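3.2 Fingertip maintenance and gap check

The Trellutora cell has a single arm with a parallel gripper and a wrist camera fixed so that both fingertips remain in view. Finger wear was the main source of drift in the October trials, and the procedure was revised before the second data set was collected.

Fingers are inspected every 100 grasps and replaced as a pair at 1,000, whatever their appearance. After each replacement the wrist camera is re-registered to the gripper, the fingers are driven to the near-closed position and a still is recorded against the white table and wall (Figure 4). The gap between the tips is measured in pixels along five rows and the median is stored with the finger serial numbers. A pale background is needed for this step; on the grey mat used earlier, the edge detector lost the finger outline in low light.

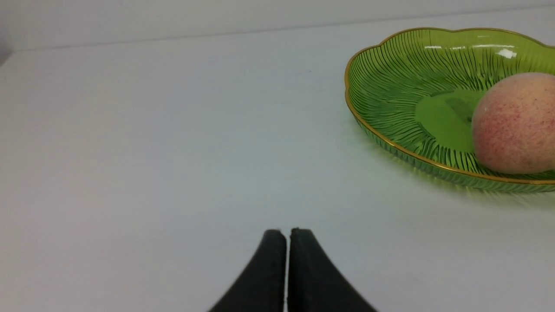 Figure 4. Wrist camera view with the fingertips nearly closed. The peach rests on a ribbed green glass plate at upper right.

Translucent and reflective dishware was left in the workspace during the check. Highlights on a glass rim can be picked up as false edges, so the detector is restricted to a fixed window enclosing the tips. With the window applied, the measurement was repeatable to within one pixel over 300 closures.

If the gap differs from the stored value by more than three pixels, the finger screws are loosened, the pair is reseated on the dowels and the check is repeated. A second failure takes the cell out of service. Of the 1,416 grasps logged, none was made with a pair that had failed the check.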